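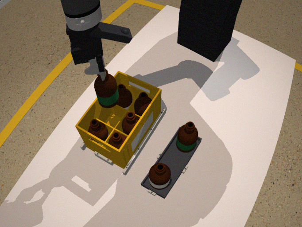 I spent most of June on the crate packing cell in simulation, and most of that time went into one transition in the planner. The task sounds simple. The arm moves brown bottles between a yellow crate and a small tray next to it. We call the project Dorivham, and my part is everything between "here is a bottle pose" and "the arm is back at a safe height."

The first version used a single planner call per bottle. It sampled a path from grasp to release with the held bottle attached as a collision body. It worked fine with a nearly empty crate. With more bottles in, planning time went from under a second to as long as 7 seconds, and sometimes it gave up. The goal sits in a narrow pocket between dividers, and random sampling is bad at narrow pockets.

So I split the move into two parts. The free-space part still uses the sampler, but it ends at a point directly over the target slot. From there a straight Cartesian move takes over, with the tool axis locked vertical. Pirmin Egger had suggested this in May and I didn't listen.

The second problem was perception. I was feeding the planner ground truth poses from the simulator, and that hid a lot. Once I switched to estimates from the wrist camera, things got worse right away.

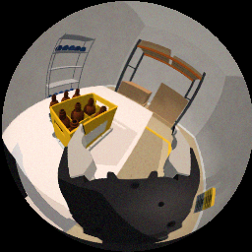 The lens is very wide, and our detector had been trained on ordinary rectified views. Necks near the center were fine. Farther out, the estimates drifted toward the edge. I first tried rectifying every image, but that threw away too much of the field of view. What worked better was detecting in the raw image and pushing only the neck points through the lens model. Svenja Thiele wrote the calibration code for that and it has held up well.

I also added a check before the straight move. If the slot estimate and the crate model disagree by more than a set limit, the arm goes back up and looks again. Over 200 runs it triggered more than I would like, mostly on slots close to the crate wall.

The tray needs its own approach height. It is still a constant in the config file, and I want to compute it from whatever is already standing there.
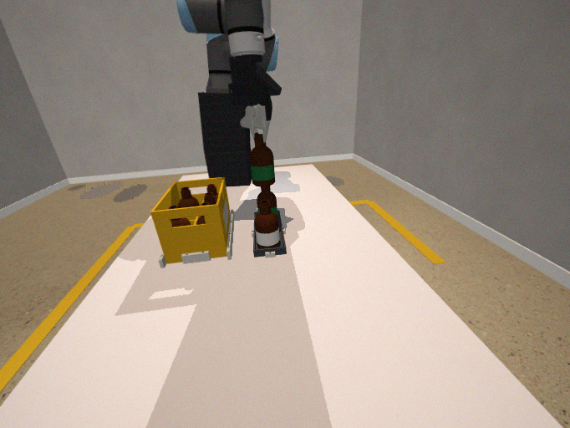 Still open

Replanning after a failed grasp starts from scratch and loses the cached path. Khrystyna-Mariia Tymoshchuk has a branch that keeps it, and I'll merge that next. After that I want to clean up the logging, which currently writes 680 lines per bottle.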